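Driving Lessons for a Small Robot: The Gallery

Hi, and welcome to the picture page for my driving project! A few of you asked for less talk about code and more about what a day of teaching is like, so I've put it all in one place, with a line or two for each stop along the way. The short version: I walk behind a wheeled robot with a gamepad in my hands, I drive it where I'd like it to go, and everything I do with the sticks gets saved next to what its camera sees. Later it tries to drive like me. (My sister says this is a terrible idea and she has been in a car with me.)

The base is a secondhand Beltix, the older one with the fat tires, and the recording software is Tuketti, which I complain about constantly and would not give up. Solène Coste wrote the bit that lines up my stick movements with the video, and she has been very patient with my file names.

The gamepad

I started out on a phone app and hated it. Your thumb slides off the glass, you look down to find the button, and by then you've taught the robot to head for the hedge. A plain gamepad with real sticks fixed that in one afternoon. Left stick for speed, right stick for steering, and one shoulder button I hold down to record. Let go and it stops saving, so my fumbling at the start and end of a run mostly stays out.

Slow hands

The hardest habit to break was steering in jerks. On my first 9 runs I'd go straight, straight, straight, then yank it over, and the robot learned the yank beautifully. Now I start each turn early and keep a little pressure on the stick all the way through. It feels silly at walking speed – like steering a canal boat – but the copies come out so much smoother.

Teaching the mistakes

Solène talked me into this one. If you only ever show perfect driving, the robot has no clue what to do once it drifts off. So on every fifth run or so I let it wander toward the side with recording off, then press the button and show it the way back. My best batch has 78 of these little rescues in it, and it made a bigger difference than any setting I've ever changed.

The lane

We do two sorts of ground, the smooth loop by the Prostbridge office and the rough stuff under trees. The rough stuff is my favorite by a mile. Shade does funny things to a camera, and a robot that has only met clean gray pavement will happily brake for a shadow. The only cure I know is driving it over plenty of them, by hand, at a steady pace, so it sees me not caring. Parked cars are the opposite lesson: give them lots of room and begin moving over long before you get there. 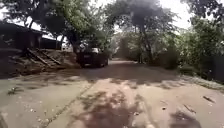
Robot's-eye view up the lane, with leafy shade across the ground and a dark car parked on the left.

Going through the runs

Evenings are for sorting. I play everything back at double speed with a cup of tea and throw out any run where I sneezed, chatted or waved at a dog, as you can see it in the steering every time. I'm at 2,000 saved clips since January, and I've renamed all of them twice. If you're starting out, please pick a naming system on day one!

Next up is a new set of wheels from Shevchuk, and a go at handing the gamepad to other people, to see whose driving it picks up quickest.

Recent posts
Gamepad dead zones and how I set mine
Tuketti export settings that work for me
5 things I'd pack for a day of outdoor driving
Fat tires or thin tires?

Contact | Copyright, all pictures and text by the author | Back to top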